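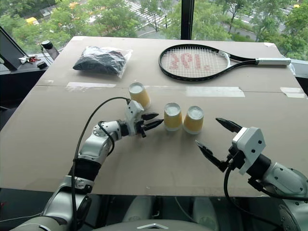
Hand-me-down sports gear and party leftovers: your questions

Trinthorpe is a swap table, held one Saturday a month at the Drirnilgate hall. We get the same questions every time, and a few of the answers are less cheerful than people hope.

Is a second-hand tennis racket worth taking?

Sometimes. Frames last for years if they haven't been cracked, so run a thumbnail around the head and flex it gently. Strings are another matter. A racket can look perfectly good on the table, with big red characters stencilled across the strings, and still play like a fly swatter. The stencil is paint. It says nothing about tension.

But the grip is white, so it must be nearly new?

White grips get replaced all the time, and a fresh overgrip costs less than a coffee. We've never understood why people treat one as proof of anything. Look at the frame.

Do you restring?

No. Iyer, the repair place two doors down, does. Ask for a price before you fall in love with a free racket, as the restring may be most of what a basic new one would cost you.

Can I bring clothes in a plastic bag?

Yes, if it's clear. Dark clothing scrunched up in a bag all looks the same colour and the same shape, and "black, good condition" on a sticky note doesn't help. Write down the size and what the thing is. If it has been bagged since June, air it first.

Will you take paper cups?

Unused ones, yes. Yellow seems to be everybody's leftover party colour. Stand them upside down on the table to keep the dust out. We don't accept "only used for water".

Aren't paper cups recyclable anyway?

Depends on your council, and we'd be wary of anyone who tells you otherwise without asking where you live. Many have a plastic lining. Check the local list before you put them in the yellow-lid bin and feel good about it.

Why is the table covered in cardboard?

It saves the tabletop from scratches, and it's free. Flattened cartons joined with clear packing tape do the job. We tried the Ultden roll-out mat one of our regulars swore by. It curled at both ends.

Doesn't the tape ruin the cardboard for recycling?

A few strips are usually fine, but peel off what comes away easily. We reuse the same sheet until it's too tatty to lie flat.

Your flyer says 1000 items rehomed. Is that true?

It's what the sign-out sheets add up to. We can't tell you how many of those items went straight into someone's garage, and we suspect it's a fair few.

How many things can I take?

Up to 9 per household. A set of cups counts as one.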